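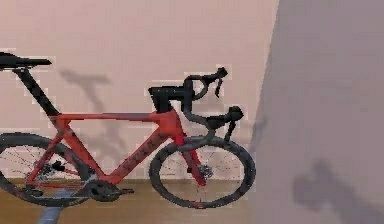 Image: Goltton Cycling Club

News > Local > Sport and Leisure

Road bike ride to return to Putetville in September

The Putetville to Benavides road ride will be held again this September after a gap of two years, organisers have confirmed.

Riders will cover 110 kilometres, starting from the market square in Putetville and finishing at the sports ground in Benavides. The route goes through Goltton and over the hill at Flelley, where there will be a food stop. A shorter loop, which turns back at Goltton, is open to riders aged 16 and over.

The ride was called off twice while the bridge at Flelley was being rebuilt. The bridge reopened to traffic in the spring.

Etelka Tóth, who is in charge of the route, said the hill would be harder than people remembered.

"The new road comes at it from the steeper side," she said. "Bring a low gear and take your time. It is a ride and there are no prizes."

Riders on the full route will set off in six groups from 7.30am. The road between the square and the old station will be closed to cars until the last group has left, and buses will stop in Mill Lane instead.

Barnabás Halász, whose shop in Goltton is offering brake and tyre checks before the ride, said people should book early. "We always get a queue the night before, and we can't fit everybody in," he said.

Entry costs £5 and helmets must be worn. Places can be booked at Putetville library from Wednesday.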